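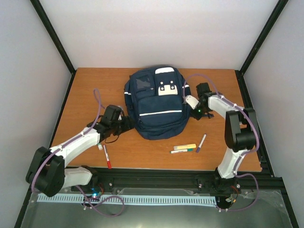 Notebook 5, p. 22

July, shared workshop, evening

Backpack task, two arms. The goal is still the same as on the last few pages: hold the bag steady with one side, open the front pocket with the other, pens in, close it. Tonight was only about getting both grippers onto the bag without dragging it across the board.

Starting layout: navy backpack flat on the wood, top toward the back wall. Pens loose between the bag and the front rail, one cap loose. I am leaving the highlighter in the set because its body is a different shape from the markers and I want to know early if that matters.

Left gripper goes to the left flank and presses in. Right gripper takes the upper right side. With both on, the bag stays put when I nudge the targets by hand from the laptop. With only the left one on, it turns. I tried pushing harder with the left and all that did was bunch up the fabric and move the whole bag toward the right wall. Went back to the old force setting.

The bag doesn't have to be square to the table. I spent too long straightening it between runs before Gyula pointed out that it will never be straight in real use. From now on I drop it roughly in the middle and leave it.

Cables. The purple runs now go up in an arch from each gripper and back along the upper links. The left one is clipped with the small white ties. I had it tight to the link before, and at full wrist rotation it pulled on the connector. The arch looks silly but there is no pull anywhere in the range I use. Check: does the right arch touch the bag when the wrist drops? It passes over the top right corner of the bag and I didn't like how near it was on the last two runs. If it snags on the buckle loops we will lose the connector. Try turning the clip at the elbow before making anything shorter.

The long loop from the left base is still hanging down in front. It needs to go into the blue duct with the rest. Same for the purple one on the right. Not tonight.

Front rail: went over the bolts on both arm mounts with the hex key. Left mount took a quarter turn on one bolt, the others were fine. Right base fine. I put a paint dot on each so we can see if they move. Gyula thinks the left side works loose from the fast return move at the end of a run, and I think he is right. I slowed the return. It costs a little time per run and I don't care.

Controller: the Plorar board dropped its connection once, on run 691 by the log counter. Arms held position, so no harm done, but I had to restart the whole program and home both sides again. The timeout was set to 2000 ms. I left it there for now. If it drops again I would sooner look at the power leads than keep raising the number. The red and black bundle under the right base has been moved a lot this month and I never redid the crimps.

Pens. Did not get far. The left arm can reach the one with the red cap easily, it lies close under the link. The others are better done from the right. The trouble is that the right gripper is also the one holding the bag, so either the left has to hold alone (and the bag turns, see above) or the pens get picked first and the bag gets held second. Second order seems better. Write it that way and test with one pen before using all of them.

One small white cap keeps ending up on the board by itself. The program does not know about caps and should not try to pick it.

Walls: the white panels from Szabó are good. Shadows on the bag are much softer than with the bare frame and I can see the edge of the pocket on the monitor now. The thin gap behind the table at the back is big enough to lose a pen in. Foam strip, there is some left over from the Pikesier job on the top shelf.

Question for Gyula: do we want the acrylic in front to come off without tools? I take it off every time I work on the wiring and the little bolts are getting chewed up. Thumb screws from Gandport would fit, I measured.

To do
- right cable arch, turn clip at elbow
- recrimp power leads, right base
- loose purple cables into duct
- foam strip at back
- pens first, bag second, one pen only
- look at paint dots before starting

Shut down at 9:40. Both arms parked by hand, supply off at the wall.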